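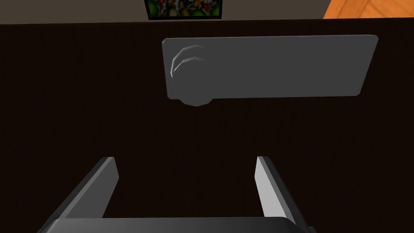 Myrto Mitsotakis-Vlachou wrote to me that simulated examples are cheap, and so we should collect as many as we can. I agree with the first half only.

In January our group at Humis recorded 210 demonstrations of one task, in simulation, with a gripper and a knob. I watched them all. In over 90 of them the approach was almost the same, with the same speed and the same angle. The model learned this one path very well — and very little about knobs.

I would prefer 30 examples where the person hesitates, misses and corrects the hand. Such recordings look ugly, and many teams delete them. I think we should keep them, and write down who made each one.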